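Robot Help Corner > Teaching by demonstration > Teleoperation

My demos are fine, my robot is a nervous wreck. Hand guiding or remote control?

Posted by Kourosh Sadeghi, August 2026

I have a seven-joint arm on a bench in my garage and a simulated copy of it on my PC. The goal is humble. I want it to pick up a piece of food from a dish and put it in the sink without me touching anything. I've been recording demonstrations with a cheap 3D mouse and I now have 200 of them, all in the simulator, all ending with the thing in the sink. I trained a policy on them over a long night. It drives the arm over to the dish, stops, trembles slightly, and stays there until the episode times out. It looks like a man who has forgotten why he came into the kitchen.

Should I be grabbing the real arm and moving it by hand instead? Or do I need more demos with the mouse? My brother-in-law says 2000, but he also says that about push-ups.

Things I've tried: training longer, a smaller learning rate, shouting. Recording runs at 20 Hz if that matters.

14 replies, 3 shown

Fadime Başaran

More data. It's always more data. I used Trivness for mine and it got better after I collected more.

Comment from Kourosh Sadeghi: How much more?

Comment from Fadime Başaran: More than I had.

Nasrin Jalali

Before you record anything else, open one of your files and look at the first few seconds of it. I'd bet lunch that your hand is sitting still on the mouse while you decide what to do. Then you move, get near the dish, and stop to think again. The policy copies all of that faithfully. You have taught it to hesitate, and by your account it learned very well.

I had the same trouble with a drawer-opening task. My longest demo was 1311 steps and most of it was me breathing. What I did:

Cut every step where the commanded motion is close to zero and the gripper state doesn't change. Keep the few steps where the gripper is closing, even if the arm is still, or it will never learn to wait for the grasp.

Throw out the demos where you missed, backed off and wandered. A short, clean recovery is worth keeping. A tour of the countertop isn't.

Retrain on what's left before you change anything else. I went down to 100 demos and the result was better than with the full pile, which was annoying, as I had spent most of January making the pile.

On hand guiding: it's lovely for the real arm if your arm has a mode where it goes limp and carries its own weight. You feel the contact and you move like a person. Two catches. Your own arms end up in the camera view, and the policy will come to expect a pair of sleeves. The usual way out is to save the joint positions, then play them back with you out of the way and record the images during playback. Also, you can't grab a simulated arm, so none of this helps the half of your project that lives on the PC.

Linnea Sjögren

Nasrin is right about the pauses. I'd add one thing about where you look from, as I teleoperate in sim most days with a Norinero controller and lost weeks to it.

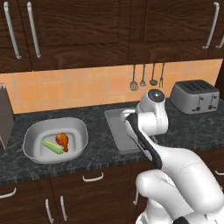 My camera view is the reason I stopped blaming my hands. I drive from one fixed viewpoint, and for a long time I thought I was bad at the last bit of every reach. Then I looked at what I was working with. The drumstick and the corn are in plain sight in their white dish, and the arm is parked across most of the sink, which is half the task if you're taking food from one to the other. You end up placing things by faith. The mouse gets jerky, the demos get jerky, and the policy inherits your bad eyesight. I added a second window from the opposite side, plus a wrist view, and my demos got shorter the same evening.

Give the policy those extra views too. If you can see something while you drive and it can't, you'll make choices it has no way of copying. The same goes the other way, so don't steer by a debug overlay that shows object positions unless the policy gets those positions as input.

Vary the start as well. Shift the dish a little, turn the food, begin with the arm somewhere else. Don't do what I did and vary it so much in the first batch that half the starts are out of reach.

Comment from Kourosh Sadeghi: Checked a file. The first four seconds are me doing nothing at all. Trimming now. Second camera is in, and it can see the sink.

Comment from Nasrin Jalali: I take lunch in the form of a trimming script, if you post one.

Comment from Fadime Başaran: Still think more data.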